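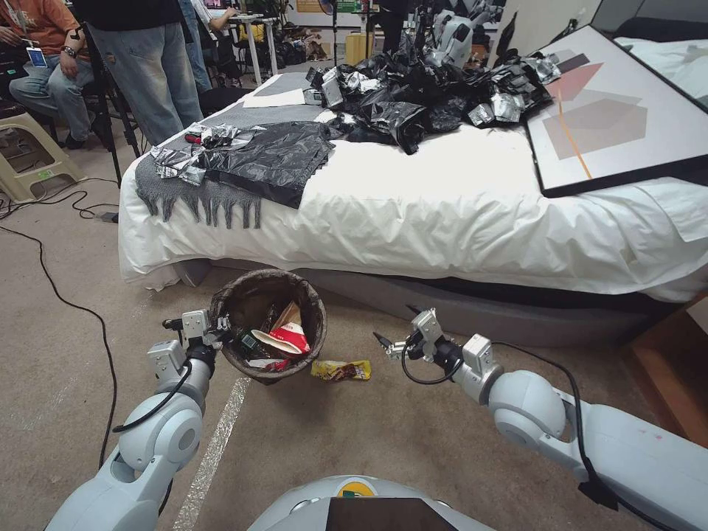
A woven wastebasket and two white robotic arms.

The Small, Stubborn Charm of the Shop Newsletter

I have been writing email newsletters for other people's businesses for 11 years, most of them in and near Vavham, and I still get a little flutter in my stomach when I press send. You'd think that would wear off. It hasn't, and I've decided I like it, the way you might like the creak of a stair you've lived with for ages.

My first regular client was Handley, the garden supply store out past the fairgrounds. They had a list of 300 addresses collected on a clipboard by the register, half of them in handwriting only a pharmacist could love, and they had never sent a single message to any of them. The clipboard had simply been there so long that customers kept signing it. When I asked what they wanted to say to all these people, there was a long quiet moment, and then somebody behind the counter said, "Well, the tomatoes are in."

So that was the first newsletter. The subject line was "The tomatoes are in." It had four sentences, the store hours, and a line about which varieties do all right in our clay soil. People came in that afternoon and repeated the subject line to the cashiers like a password.

I've had plenty of fancier ideas since then, and I've talked clients into some of them (I'm sorry about the horoscope column, I really am). But I keep coming back to the tomatoes. A person who gave you their address at the register wants to hear from the store they were standing in. They want to know what came in and what's nearly gone, and maybe what you'd do about aphids if it were your own yard.

Cheng is a different kind of business altogether, a tailoring and alterations shop on the second floor of an old bank building, and they came to me with the opposite trouble. They were sending something every single day. Coupons, mostly, with a lot of exclamation points and a countdown clock that started over whenever it ran out. Their list was shrinking week by week, and they had begun to take it personally, which I understand, because an unsubscribe notice does feel a bit like having a door closed while you're still talking.

We cut it down to one letter every other week. I asked them to tell me about the work that came across the table, and oh, the things that came out! How to tell if a thrift store blazer is worth taking in. Why you should bring the shoes when you have pants hemmed. What moths like and what they don't. I'd sit there with my coffee and my notepad and we'd run well past lunch, and then I'd have to go home and squeeze all of it into 200 words.
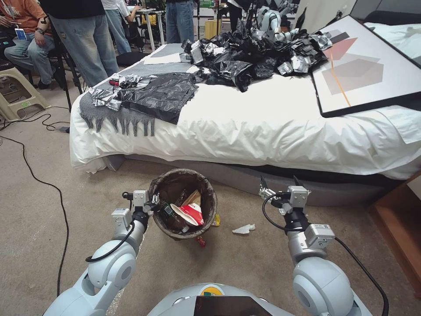
That squeezing is most of the job, if you want my opinion, and it's the part I'd urge any shop owner to practice before spending a dime on templates. Write the long version first and let yourself ramble. Go off and do something else for an hour. Then come back and find the one bit you'd repeat to a neighbor over the fence, and build the whole letter on that. The rest can go in a folder for a slow week in February. I have a very full folder.

Timing comes up at every workshop I give, and I'm afraid my answer disappoints people. I send at 7 in the morning because that's when I'm awake and can fix a broken link before too many folks have seen it. Handley's readers tend to open theirs over breakfast. Cheng's seem to wait until evening. I've moved the hour around for both of them and the difference was too small to lose sleep over.

What did make a difference was a reply address that went to a real inbox. Penarent, the tool and party rental place by the river, had been mailing from one of those do-not-reply addresses for years. We switched it in June, right at the start of graduation party season, and added a line at the bottom saying go ahead and write back. The replies started that same day. One woman wanted to know if the big tent would fit between her garage and a plum tree. Another sent a very kind note about the folding chairs. A good many of the questions turned into the next letter, and the one after that, and I don't believe I had to dream up a topic for them again until the leaves were down.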